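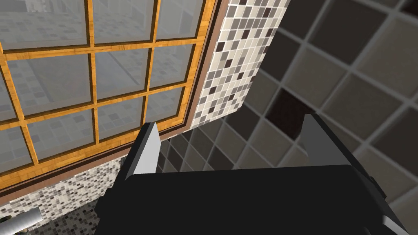

Reviews > Software & Simulators > Hands-on

Plukent home scenes, tried at the Lukáč open day

2024-01-24 | by the Clolell reviews desk

Typing this up on the train back from Samby, so notes more than prose. Will tidy later. Maybe.

Short version: good simulator, weak docs, price fair if you work with grippers more than once a month. Skip if you only want nice pictures of robots.

The open day was at Lukáč, the integrator out past the freight yard. They run Plukent for customer work and sell seats for it. Parking bad. Coffee fine. Doors at nine, demo stations open till four, and you got 60 minutes at a station if you'd booked ahead. I'd booked. People who hadn't were still getting 15 or so by the afternoon, so don't panic next time.

What it is, if you skipped the August preview: a simulator for arms and grippers in rooms people live in. Kitchens, bathrooms, hallways. You load a room, drop in an arm, drive it by hand or run your own code, save what the cameras saw. The scene library is listed at 2,663 rooms. I opened maybe a dozen. Can't speak for the rest.

They started me in a tiled room with the parallel gripper. Smart choice or a lucky one – tile is where cheap renderers fall over. Small square mosaic, cream and gray with the odd dark brown, white grout between. At a steep angle that stuff usually turns to shimmering mush. Held up well. Grout lines stayed crisp a long way back, even where the tiles get tiny. Very close to the lens there's a bit of blur, which I liked. Real lenses do that too.

Window in the same room has a wood-grain finish, warm orange-brown. Looks good from across the room. Glass less convincing, kind of a flat gray with a faint tile pattern in it. If your project depends on reflections, ask for a proper test before you pay.

Driving. Gamepad on the desk, keyboard as backup. Used the gamepad. Took me five minutes to stop tilting the wrist when I meant to slide it. The default speed is too fast for close work, and the setting to slow it down is under Session, not under Arm, where any sane person would look. Once slowed down, lovely. Smooth, no stutter, and the stop is where you expect it.

Wrist view is the one you'll live in.

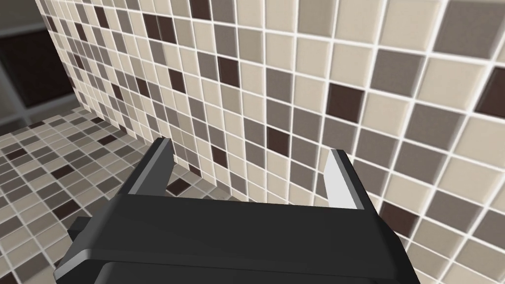

You can swap to a room view with the left bumper but I mostly didn't bother. Close in, the wrist view tells you more. Fingers read clearly against busy tile, because the inner faces are paler than the rest of the gripper. Makes it easy to judge the gap. On a plain dark floor I'd guess the body gets harder to pick out. Didn't get to try one.

Complaint: no depth readout on screen by default. You can turn on a number for finger-to-surface distance but it's tiny and sits in a corner, and I kept forgetting it was there. Make it bigger. Let me drag it.

Second complaint: lighting. Even and bright all over the tiled room. Pleasant to work in, but real rooms at home are not lit like that. There are lighting presets, the guy at the station said, just not loaded on the demo machines. Would have been the first thing I loaded, personaly.

Contact next. I ran the closed fingers gently into the wall a few times on purpose. Arm stops, small warning comes up, you back off. Good. Ran it in harder and the session paused with a red banner and asked me to reset. Also good. Reset is quick, a couple of seconds, same room, same start pose. Someone at the next station had a mug jump out of the fingers and across a counter, which got a laugh, and which the staff put down to friction settings. Fair enough, but I'd want those settings sorted out of the box.

Saving. Every run gets written out with camera views and joint positions. Folder naming is a mess of letters, bring your own system. Files opened fine on my laptop after, no special viewer needed. Docs are the weak spot here – the page on export formats is one paragraph and a link that goes nowhere. Told them. They knew.

Price. A seat is 200 a month with the basic room pack, 600 with the full library and the lighting presets. The basic pack had the tiled room in it and a decent spread of kitchens. I'd start there. The jump to full is steep if all you want is the lights, and I said so on the feedback card.

Open day itself: well run, bit loud. The talk at eleven was mostly slides, skip it and go round the stations while the lines are short. The real arm in the back hall was sorting bottle caps, and they'll show you the same job running in Plukent if you ask. Ask. Best ten minutes of the visit, and it wasn't on the program.

Good: tile and close detail, smooth control, fast reset, clean wrist view
Bad: docs, dull glass, tiny distance number, presets locked to the expensive seat

Four out of five. Would be four and half with the lights included.

Going to ask for a trial seat and run it for a few weeks on our own machine, which is older than anything Lukáč had out on the floor. Will post frame rates when I have them.

Contact the reviews desk | Copyright Clolell | Back to top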